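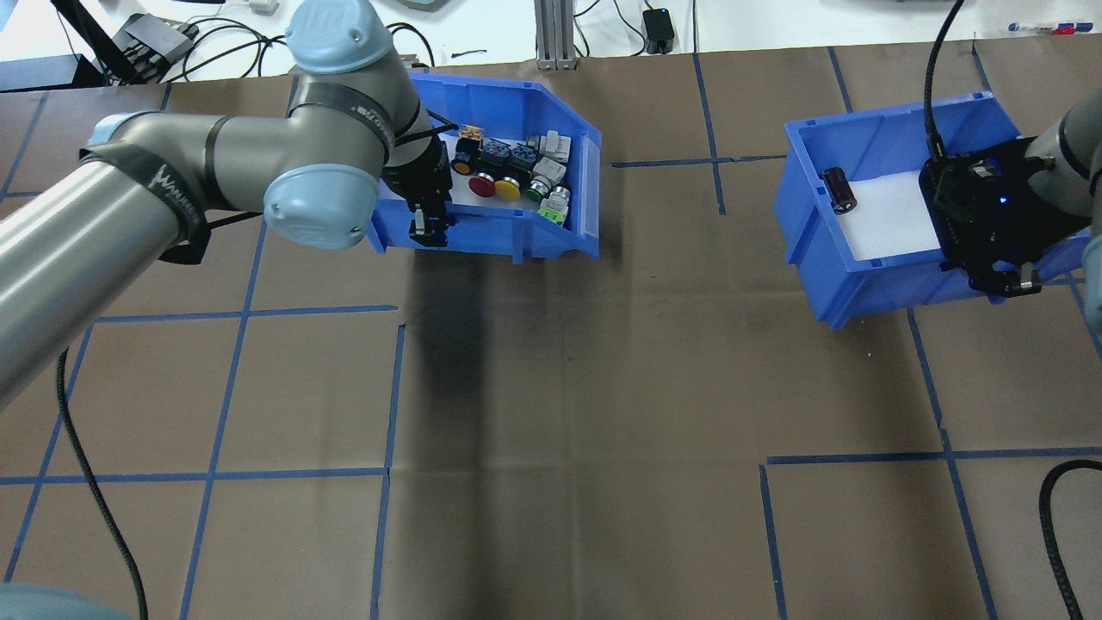 Spares and Sorting Project: progress report to the Hinojosa Fund
Period covered: the second quarter of the grant, to the end of March
Prepared by: the workshop office, Plelier

1. Where we are

When we applied to the Fund we described our stock of control panel spares as "in need of organisation". This was generous. The parts had come out of old panels over many years and gone into whichever drawer would still shut. The grant was for getting them out again, deciding what each one was, and putting it somewhere a person could find it without a torch.

At the end of the quarter, 18 of the drawers have been emptied and their contents sorted at least once. We say "at least once" with some feeling. The first sort, done in January, went by colour, and it looked very fine for a week. It then became clear that a red push button and a red pilot light have little in common apart from being red, and that anyone who wants one is seldom pleased to be handed the other. We have started again by type, and the drawers sorted in January have been done over.

The spend is within budget. The timetable is slipping, and section 4 says by how much.

2. The sorting table

Most of the quarter's work has gone on at the long table, which is now set up the way we hope to keep it. It is covered in brown paper and marked off in squares with blue tape. The tape took two attempts. The first lot, bought cheaply, lifted at the corners and collected fluff; the present lot cost more and has stayed put. We have charged the second roll to the grant and absorbed the first ourselves, as a lesson.

The paper earns its keep. Small black parts vanish on a dark bench, and plenty of what we deal with is small and black. On brown paper they can be found again, usually by the person who dropped them. The paper can also be written on, though we have asked people to stop using it for telephone numbers.

Sorting is done between blue plastic bins with a white lining. The procedure, such as it is, fits on a card:

Tip one drawer into the first bin. One drawer only.
Take parts out singly and move them to the second bin by type.
Anything with a loose terminal goes in the repair tray.
Anything that cannot be named in a minute goes in the "later" tray.
Empty the "later" tray before going home.

The last line is the one we have most trouble with. At the time of writing the "later" tray is a "later" box, and has a lid.

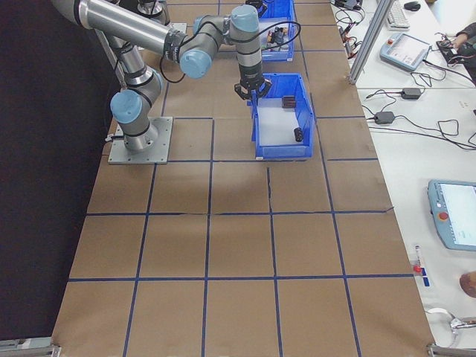 3. What the drawers held

The largest family by far is operator controls: mushroom-head push buttons in red and yellow, pilot lights, selector switches and the switch bodies that sit behind them. These are the parts people ask for most often, and we were buying them new while the old ones sat nine feet away under a bag of cable ties. If the Fund would like a single line for its own report, it may have that one.

The second family is bits of other things. A switch body without its button is a perfectly good switch body, but it needs a partner, and the partner was generally filed elsewhere by somebody who has since retired. Matching them up has been slow and rather satisfying. A good number of complete assemblies have gone back on the shelf this way, and the remaining halves have a drawer to themselves, labelled "Singles". We did not choose the name and are aware of how it sounds.

The third family is not electrical at all. We found keys, a quantity of dried-up marker pens and one very old sandwich bag, empty, for which we were grateful. The keys have been tried in every lock in the building. Two of them fit the same cupboard, which was open.

Labels are being printed through Flivura, the stock software we bought in the first quarter. It does the job well enough once it has been persuaded that a part may have more than one colour. Its search is good. Its idea of a short description is 10 words, and we have had some arguments over which ones.

4. Against the plan

Drawers sorted by type: we said all of them by the end of March. We have done 18, with 7 still to go. The shortfall is almost entirely the January colour scheme.

Labels: started. Every drawer finished so far has a printed label on the front, and most have the correct one.

Parts list shared with the Pruvia site: not started. Pruvia have asked for it twice, politely. They have a store very like ours and would like to know whether we hold the green pilot lights they keep ordering. We do. They would like that in writing, with stock codes, and it will go to them once the last drawers are done.

Training for evening staff: one session held and well attended, owing partly to biscuits. Feedback was that the card should be bigger and the tray for unnamed parts further away, so that using it would be more of an effort. We have done both.

5. Difficulties

Space has been the main one. The desk next to the sorting table was meant to stay clear for the paperwork and has filled up as desks do. A keyboard lives there now, along with a mouse, a pair of power adapters and more black cord than either of them seems to need. We tidied it in February. We expect to tidy it again.

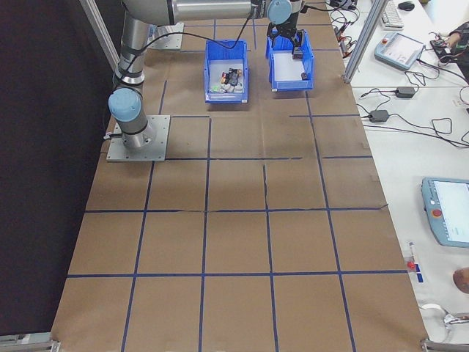 Sorting table and desk, mid-afternoon.

The second difficulty is that the work is dull in long stretches, and people get careless after an hour or so of it. We tried longer sessions to make up time and got more drawers emptied, with more parts in the wrong place at the end — a poor bargain, and one we noticed only when a selector switch was issued to the electricians as a push button. Sessions are back to an hour with a break.

The third is new arrivals. Word has gone round that the workshop is sorting spares, and departments have responded by bringing us theirs. We have put up a notice asking them not to. A box was left underneath it.

6. Next quarter

We plan to finish the last 7 drawers by the end of April, open the "later" box and deal honestly with what is in it, and send Pruvia their list in May. The bins will stay in use afterwards for returns, so that parts coming back from a job are sorted the same day and do not form a new layer.

We would like the Fund's agreement to move the small sum left under furniture into consumables. We had budgeted for a second table and have concluded that a second table would simply be covered in things. The money would be better spent on drawer dividers, bin liners and tape of the kind that sticks.

Receipts for the quarter are attached, apart from the one for the labels, which has been filed.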